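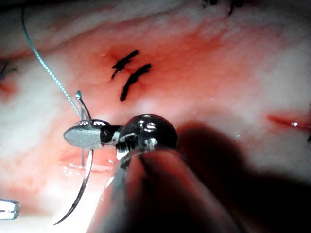

Needle driver holding the curved needle, teal suture attached.

Foratance gripper comparison, minutes, July

Present: Wael Benjelloun (chair, under protest), Tarek Tazi, two from the El Idrissi bench team. Apologies: Pasutau, whose apology was longer than item 1.

1. Previous minutes. Approved once "the jaws are fine" was changed to "the jaws are under review."

2. Jaw comparison. Tarek reported on the Girkititz driver against our current one. He prefers the Girkititz for regrasping and the current one for everything he has already learned to put up with. Wael asked if that was a finding. It was recorded as a finding.

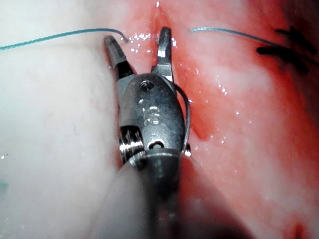
Tarek Tazi

Jaws open, with the teal thread on either side of the tips. Tarek wants the opening angle logged with each wrist view from now on. The El Idrissi team asked in which units. Discussion lasted 11 minutes. Degrees.

3. Controller. The new settings feel smoother to Wael and slower to Tarek. Both were using the same settings. Blind trial agreed, Wael to hide the labels and remember where.

4. Budget. 3000 left for spare jaws. Pasutau's request for a second monitor was noted, as it was in May.

Actions: Tarek, angle log. Wael, blind trial. El Idrissi team, cable tension check on both drivers before the next run.

Closed at 4, when the room was wanted back.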